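# Can a robot put the groceries away yet? Project report, 22 November 2024

Okay, so my question for this project was pretty simple: if you dropped a robot into a normal kitchen today, would it save you any work? I've wanted to know since July, when I spent most of a summer job unpacking boxes at the Soliman market and kept thinking "a machine should be doing this." My partner for the project was Brahim Bennani, and our advisor was Hryhorii Zakharchenko, who lent us his login for the simulation computer and told us to stop picking such huge topics. (We had started out with "can robots do all jobs." Sorry!)

## What we did

We don't have a real robot. We have Plallska, a kitchen simulator that runs on one computer in the lab, and a free control program called Kondine that has already been trained on a bunch of household tasks. You type in a chore in plain English, Kondine tries it in the simulated kitchen, and you get back a log and some views of the room.

We ran 1,298 tries over the semester. That sounds like a lot but most of them ran overnight while Brahim and I were asleep. We threw out the first 700 because we'd set the time limit too short and the program kept getting stopped halfway through a reach, so every score was garbage. I was pretty upset when we found that out. Brahim took it better than I did.

We stuck to two kinds of chores:

- Cabinet chores, where something has to be picked up off a shelf or put onto one
- Sink chores, where dishes and food have to be sorted out

## The kitchen

I figured the cabinet would be the easy one and the sink would be the nightmare, and I was half right. A cabinet is basically a box. The back is flat, the shelves are flat, and things stay where they are. But a box also has walls and a shelf overhead, and a gripper needs room to get its fingers around something. A bottle on its side is a lot harder than a bottle standing up, at least for Kondine, and it gets worse when there's something squishy next to it that it isn't supposed to touch.

The sink is hard in another way. A person looks at a plate with food on it and instantly sees two jobs: the food goes one place, the plate goes another. Kondine tended to treat the whole thing as one object. Then there's all the deciding. Is that lump trash or leftovers? I couldn't tell you either, and I eat three meals a day!
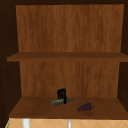
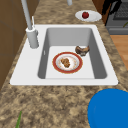
*Figure 1. The Plallska kitchen: the cabinet with the bottle and grapes (first view) and the sink with the red-rimmed plate (second view).*

## What we found

The cabinet chores went better overall. When the object was upright and had space around it, Kondine usually got it, and sometimes the motion was so smooth that we replayed it just for fun. With things lying down it was hit or miss. The most common way to fail was a grip too far toward one end, so the bottle swung when it was lifted and bumped whatever was beside it. The second most common was just hovering. It would get right over the thing and then sit there making tiny adjustments until time ran out, which reminded me of my dad parallel parking.

The sink chores were rough. Plates are wide and thin and they lie flat on the bottom, so there's hardly any edge to grab. A person slides a fingertip under the rim and tips it up without thinking. Kondine tried to pinch the plate from above like it was a sandwich. Loose food was better, especially chunky pieces, and round fruit out on the counter was the best of all because there's nothing around it to hit.

Something I didn't expect was how much the wording mattered. "Clear the sink" got us almost nothing useful. "Pick up the food next to the plate" did a lot better. So we ended up breaking every chore into little steps ourselves, and at that point I started wondering who was doing the chore.

## Things that could be wrong

Simulated grapes don't squash and simulated plates don't get greasy, so a real kitchen is probably harder than ours. Also, Brahim and I scored the tries separately and disagreed on some of them, mostly on whether "picked up and then dropped" should get partial credit. I said yes, he said no, and we went with no. And we only tested one control program. There's a newer one from a lab in Prenedberg that we wanted to compare, but it wouldn't install and we ran out of weeks.

## So, can it?

Not in my kitchen, not yet. I'd trust it to hand me an apple. I would not let it near my mom's plates. For the market job I think it's closer, since boxes on a shelf are much more like our easy cabinet cases, with everything standing up and facing the same way.

If we get to continue next semester, Brahim wants to add a step where the program nudges a bottle upright before grabbing it, and I want to try the plates again with a different gripper shape. Mr. Zakharchenko says to pick one.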